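Kiltura Stamp and Postal History Sales - Frequently Asked Questions

Please read through this page before you write to us. Most of the messages we get each month are covered here.

BUYING

How do I place a bid?
Register for an account, open the lot you want and enter the highest amount you are willing to pay. The system bids for you, one step at a time, up to that amount. Other bidders do not see your maximum. You can raise it at any time before the lot closes, but you cannot lower it once another bidder is involved.

What do the condition notes mean?
Mint never hinged (MNH) means full original gum with no hinge mark. Mint hinged (MH) means there is a trace of a hinge. No gum (NG) means the gum is missing, whether it was washed off or the stamp was issued without it. If a stamp has been regummed and we know about it, we say so in the lot text. Small faults such as short perforations or a light crease are listed separately.

Is a cover described as "front only" a complete envelope?
No. It is the address side with the back removed. These lots start low and are priced to match. If backstamps matter to your collection, look for lots marked "complete" or "with arrival mark."

Can I ask for extra scans?
Yes. We will scan the back of any single stamp or cover on request. For albums and boxed collections we scan a selection of pages, usually the ones with the better items. Send the request at least two days before the sale closes.

Do you combine shipping?
Yes, for lots won in the same sale. We hold paid lots for up to three weeks if you also plan to bid in the following sale. Tell us before you pay the first invoice - once a parcel is packed we do not reopen it.

What if a stamp turns out to be a forgery?
Send it for an expert opinion and let us know you have done so within the return period. If the certificate comes back bad, we refund the hammer price, the buyer's premium and the cost of the certificate. Lots sold "as is" and large mixed lots are not covered.

STORAGE AND CARE AT HOME

Where should I keep my albums?
In a living area of the house. Bedrooms and studies are usually fine. Attics get too hot and basements are often damp, and damp is what causes most of the gum trouble we see. Stand the albums upright, with a little space between them so the pages are not pressed together.
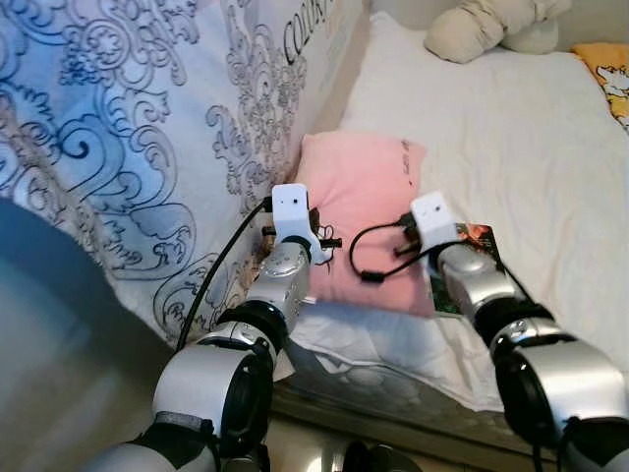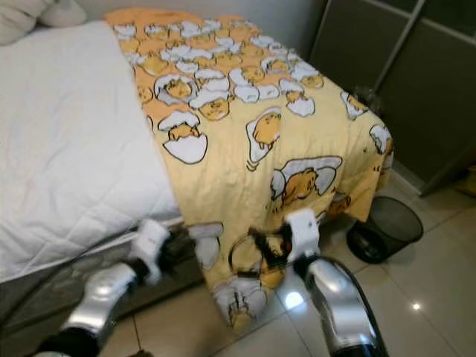
SELLING

What kind of material do you accept?
Stamps, covers, postal stationery, picture postcards and revenue stamps from any country. We are always looking for prewar registered mail, airmail covers and postage due items. We do not take recent used stamps on paper unless they come as part of a larger collection.

Is there a minimum value?
We ask that a consignment be worth at least $100 in our estimate. Below that, the fees take too much of the result and you would do better with a local club. Single items can be added to a consignment you already have with us.

Should I soak stamps off old envelopes before sending them?
Please don't. Many covers are worth more whole, especially when the postmark is clear or the rate is unusual. Leave stuck-down album stamps alone as well. Removing them is slow work and we would like to see them first.

How do I send you a collection?
Smaller consignments can go by registered mail. For anything larger, drop it off in person at our Brarlow office or at the Gouveia counter in Prendia. The Prendia counter is by appointment only. Put loose stamps in glassine envelopes and do not use tape anywhere near them. Include a list if you have one, but a rough one is enough.

When do I get paid?
Payment goes out once the buyers have paid, in most cases within a month of the sale. Unsold lots are offered again at a lower start. If they do not sell the second time, you can have them back or let us place them in a mixed lot.

Can I set a reserve?
Yes, on lots we estimate at $100 or more. The reserve cannot be higher than the low estimate.

Do you give free valuations?
We give a verbal estimate free of charge. A written valuation for insurance or for an estate is a paid service, and the fee is taken off your commission if you later sell through us.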